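Cuaderno de taller, octubre. Locomotora diésel 1229, nave de Pinier.

Seguimos con la pérdida de aire en el circuito de freno. Con el depósito principal lleno y el compresor parado, la presión cae en menos de una hora hasta dejar la máquina sin freno directo. Repasadas con agua jabonosa las uniones del bogie delantero: sin burbujas. En el bogie trasero, una fuga pequeña en el racor del cilindro izquierdo. Se cambia la junta por una Prarnik del cajón de repuestos y se vuelve a cargar.

La caída es más lenta, pero sigue. Queda por mirar la válvula del maquinista, que viene de la 459 y no consta que se haya abierto desde que se montó. La ficha de Verell da el asiento como rectificable hasta 3 veces; no sabemos cuántas lleva. 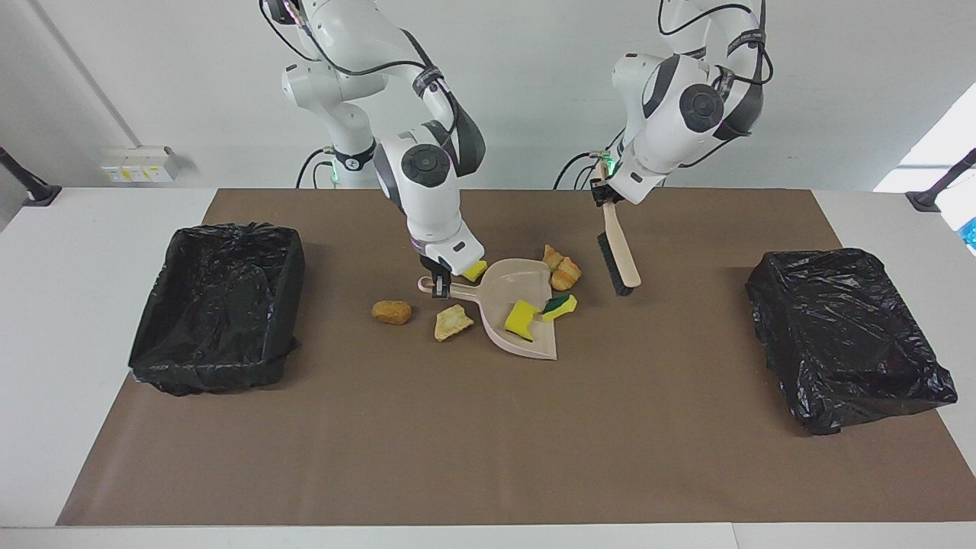

Según la nota que dejaron los del turno de tarde, la válvula no es la culpable: ya les pasó lo mismo con la 459 y acabó siendo el purgador automático del segundo depósito, que cerraba mal con el compresor parado. Piden que se aísle primero ese ramal antes de desmontar nada en cabina.

Me parece razonable. A las 11:20 cierro la llave del segundo depósito y repito la prueba. A las 12:20 el manómetro no se ha movido. El purgador, entonces, o la tubería que va hasta él.

Pendiente:
Desmontar el purgador y mirar el muelle.
Pedir a Twal 200 arandelas de cobre, se acabaron con la 459.
Apuntar en la ficha de la 1229 el cambio de junta del bogie trasero.
La válvula del maquinista se queda como está hasta la revisión.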